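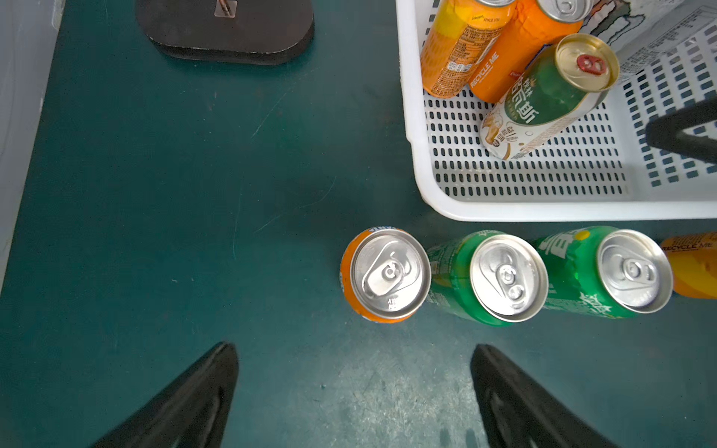 By the Automation Desk, staff writer
Jan 18, 2023

Rusutar, a small automation supplier based in Koteston, has started taking orders for a two-finger gripper kit meant for sorting beverage cans. The kit is sold under the name Ghoneim and comes with a wrist camera, a set of black fingers and the software that picks out each can and plans the grasp.

The company is aiming at drink distributors, deposit return sites and small recycling centers that already own a robot arm and want to put it to work on cans without buying a full sorting cell. The kit bolts onto the arm's existing tool flange. Rusutar says a trained technician can fit it and run the first test picks in one shift.

Cans are awkward for a gripper. They roll, the printed sides reflect light, and a can lying at an angle in a basket needs a different approach from one standing on its base. The Ghoneim software handles both positions, and the work area can hold standing cans and a basket of tall ones at the same time, as in the setup shown here, with orange and green cans standing on a teal surface beside a white plastic basket. Colors and label designs do not have to be entered ahead of time, according to the company, although sites that want to sort by brand must supply sample cans for each one.

A recycling center in Dernedham has been using an early version since May. Its operators reported that the camera view from the wrist was useful for finding out why a grasp had been missed, and that the finger pads wore faster than expected. Rusutar has changed the pad material on the version now on sale and includes 2 spare pairs in the box.

There are limits. The kit is built for empty or full cans in good shape. Crushed cans are skipped and left for a person to remove, and loose paper in a basket can slow the software down — the company recommends clearing it out before a run. Glass bottles are not supported.

Orders are limited to 500 kits for the first production run. Software updates are included for 13 months, after which buyers can renew or keep using the version they have. Replacement pads are listed in the parts catalog under number 351.

Rusutar has not given a price for the kit on its own site and is quoting each buyer separately. Shipping is due to begin in May, with sites near Koteston served first.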